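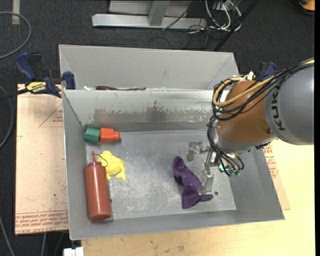

Research > Storage and Handling > Working papers

3.2 Arrangement of mixed household items in open bins

The second part of the Cloltgate study dealt with small household goods kept in open metal bins without inner dividers. Goods of this kind are usually stored by room of origin, so that kitchen items, toys and loose parts end up together. Our interest was in how such items come to rest, how much of the floor they leave free, and which of them hinder access to the others.

Items were grouped by behaviour and not by use. Rigid blocks formed the first group. These hold their shape, rest on a flat face and tend to stay where they land unless pushed. The second group was made up of hollow plastic goods, mainly squeeze bottles, which are light for their size and can roll when laid on their sides. The third group was soft toys. A soft toy has no fixed outline: its footprint depends on how it was folded when it was put down, and the same toy may cover quite different areas of floor on two placements.

Figure 3 shows one arrangement with all three groups present. Two blocks, one dark green and one red-orange, lie end to end in the back left corner. A reddish-brown squeeze bottle lies on its side along the left of the bin, and a crumpled yellow frog lies directly beside its upper part. A purple soft toy rests diagonally to the right of centre. A second bin stands behind the first.

Figure 3. Blocks, squeeze bottle and soft toys in an open sheet-metal bin with sloping sides.

Two features of this arrangement are of practical interest. The first is the contact between the blocks. Where two rigid items touch end to end and one is close to a wall, the pair has fewer free sides than either item would have alone. We recorded such pairs as a single cluster. The red-orange block also has a smaller stub at its right end, and this part was treated as belonging to the block when its outline was traced, although it adds little to the area covered.

The second feature is the strap on the bottle. It curves from the nozzle to the right and crosses the edge of the yellow toy. Under our scheme an overlap of this kind was coded as a link - that is, a case in which lifting one item could disturb another even though neither bears any real weight. Links are easy to miss in a count based on outlines alone. Caps, cords and loops should therefore be traced separately from the body of the item.

The purple toy was coded as free, with no link to its neighbours. Its outline is less simple than its position suggests. It widens from a rounded upper end toward the lower part, and a flat pointed piece projects to the right. For soft items we traced the full visible outline, including projecting parts, and made no attempt to estimate the shape the toy would have if smoothed out.

Surface wear was noted but not scored. The bin floor in Figure 3 carries whitish scuffs and fine scratches, and the rear inner wall has a brownish-grey scuffed patch. Marks of this sort can be mistaken for shadow when outlines are traced on a grey ground. Tracers were told to follow the colour edge of the item wherever one was available and to use the shadow only as a check.

The full set held 1,000 arrangements, coded under 8 headings following the Birnance scheme, with minor changes to the wording for soft goods. Each arrangement was traced by two coders working apart. Where they differed on whether a link was present, the arrangement was set aside and looked at again at the end of the session. Differences over the colour of an item were not pursued, as colour served only as a label.

The sloping sides of the bin raise a further point. An item resting partly on a slope has a smaller traced area than the same item lying flat, and we applied no correction for this. The effect on free floor area is considered in Section 3.3.

Related papers
Free floor area in sloping-sided containers
Cords, caps and loops: a coding note
The Cenach storage survey: methods and forms
Labelling soft goods by colour and shape

Contact | Copyright Chmielewska Papers | Back to top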